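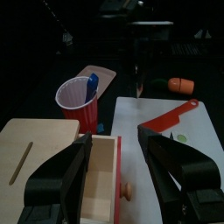

Where do the small play kitchen parts go when the drawer is too shallow for them?

They go in a cup next to the drawer, standing up, and the drawer is kept for flat things only.

May 2021, notebook, Zestdale room

Continued with the wooden toy set. The drawer with the red front is the part I worry about. The round knob was glued again in April and I want to know if the glue is still good, so I pulled it 251 times by hand. It did not turn and it did not come loose. The runners are a little rough on one side – I will sand them lightly and try again.

Knives: the toy knife from the Resberg box is too long to lie straight in the drawer. Diagonal is possible, but then the drawer catches when closing. For now it stays outside.

Board with the long slot: the slot is 8 mm wide after cutting. Tevo asked for 9. I did not change it yet, first I need their drawing.

Cups: the red ones are easy to grip because of the ribs. Keep them. The Valentini cups are smooth and two of them have a crack at the rim, so please do not put them back on the shelf.

To do: sandpaper (fine), wood glue, ask Tevo about the slot.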